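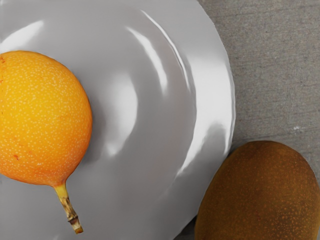

Acta de la reunión de seguimiento — Proyecto Juten, línea de manipulación de alimentos
Septiembre, 10:15, sala pequeña de Nasovora

Asistentes: Ermira Dervishi (coordina), Kilian Zürcher, Saeed Mahmoudi, Farhad Mohammadi. Ardalan Rahimi se incorpora en el punto 3.
Toma el acta: Kilian Zürcher.

1. Acta anterior
Se aprueba con una corrección pedida por Farhad: donde decía «error de agarre» debe decir «error de pose estimada».

2. Generación de imágenes sintéticas
Saeed informa de que el generador Parsa ha terminado la tanda de fruta sobre plato. El objetivo eran 4.000 imágenes. Tras el filtro automático quedan 2.257. Las demás se descartaron por interpenetración entre objetos o porque la fruta objetivo ocupaba muy poca superficie visible.

Ermira pregunta por los brillos del plato blanco. Saeed explica que se han dejado a propósito: el borde esmaltado del plato real del laboratorio devuelve reflejos anchos y curvos, y con el material mate de la versión anterior el segmentador confundía el reflejo con el contorno de la fruta en cuanto pasaba al banco físico. Se mantiene el material brillante. Queda pendiente variar la posición de las luces, que ahora cambia poco de una imagen a otra.

Sobre los recortes, Farhad recuerda que la cámara de muñeca casi nunca ve la fruta entera durante la aproximación. Propone conservar las vistas en las que la pieza naranja con el rabillo asoma solo en parte, y también las que tienen otra fruta marrón fuera del plato como distractor. Se acepta.

3. Resultado de la estimación de orientación
Presenta Farhad. El método usa el pedúnculo como referencia para fijar el eje de la fruta y elegir el lado de cierre de la pinza. Con las imágenes de Parsa se entrenó el modelo y se comparó con el anterior, que solo ajustaba un elipsoide.

De las 2.257 imágenes, 1.691 se usaron para entrenar y el resto para validación. En validación, el modelo nuevo orienta bien la fruta cuando el pedúnculo es visible. Cuando queda oculto no mejora al elipsoide, y en algunos casos toma como pedúnculo una mancha oscura de la piel. Ardalan pide que esos casos se publiquen por separado y que no se promedien con los demás. De acuerdo todos.

Kilian señala que la fruta marrón, sin un rabillo al que agarrarse, no debería entrar en esta métrica. Se discute un rato. Ermira decide que se quede como distractor y que la métrica de orientación se calcule solo sobre la naranja.

4. Paso al brazo real
Ardalan ha reservado el banco Namarix por las tardes. Se harán 4 sesiones, todas con el mismo plato y la misma superficie gris. No se tocará la calibración entre sesiones — la vez pasada se hizo y los datos no sirvieron para comparar. La pinza trabajará con el límite de fuerza bajo hasta que se revise el sensor del dedo izquierdo.

Farhad prefería empezar con fruta de plástico. Saeed no lo ve útil porque la piel es demasiado lisa. Se empezará con fruta real.

5. Tareas
— Saeed: nueva tanda con variación de luces; guardar la semilla de cada imagen.
— Farhad: tabla de resultados con pedúnculo visible y oculto.
— Ardalan: revisar el sensor y preparar la hoja de registro del banco.
— Kilian: subir el acta y el script de partición.

6. Ruegos y preguntas
Ermira pide que los nombres de carpeta no lleven tildes. La próxima reunión se convocará cuando haya datos de las dos primeras sesiones.

Se levanta la sesión a las 11:40.

Comentarios (3)

martab_lab
¿La partición se hizo por imagen o por escena? Si la misma fruta sale en los dos lados, la validación queda optimista.

Kilian Zürcher
Por escena. Falta ponerlo en el acta, lo añado al script como comentario.

jorge.q
A nosotros nos pasó lo mismo con las manchas en peras. Nos ayudó añadir manchas sintéticas sin etiqueta durante el entrenamiento.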